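Search this site
Enter your search terms

How to Request a Signed Photograph From a Television Actor

8/21/23 | By the Tronlow Fan Services Desk
Reading time: 2 minutes

Many viewers wish to write to a performer they admire and receive a signed photograph in return. Requests are more likely to be answered when they follow the procedure set out on this page.

Step 1. Find the correct address. Fan mail should be sent to the agency or studio that represents the actor. Do not write to a home address, even if one has been published. Members may consult the Tronlow directory, which currently lists 159 mailing addresses, including those for the cast of the drama series Gerka.

Step 2. Write a short letter. One page is sufficient. State your name, mention the role or episode you enjoyed, and make your request politely. Letters of over 80 words are welcome, but the request itself should appear in the first paragraph.
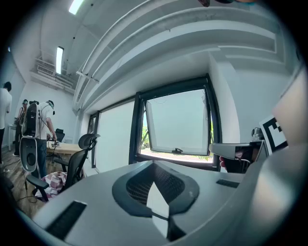

Light gray housing with an oval mesh grille.

Step 3. Prepare the envelopes. You will need 2 envelopes: one for your letter and one, addressed to yourself and stamped, for the reply. If you are enclosing your own photograph for signature, place it between two sheets of stiff card. Do not enclose money, food or jewelry.

Step 4. Allow time for a reply. The usual waiting period is 11 weeks. Performers who are filming may take longer, and the production office for Gerka does not forward mail in October. A second letter should not be sent during the waiting period.

Step 5. Keep a record. Note the date of mailing, the address used and the items enclosed. Should the envelope be returned unopened, report the address to the Fan Services Desk so that the directory can be corrected.

Requests for personalized messages are handled separately. Please refer to the Dalus guide to dedications before writing.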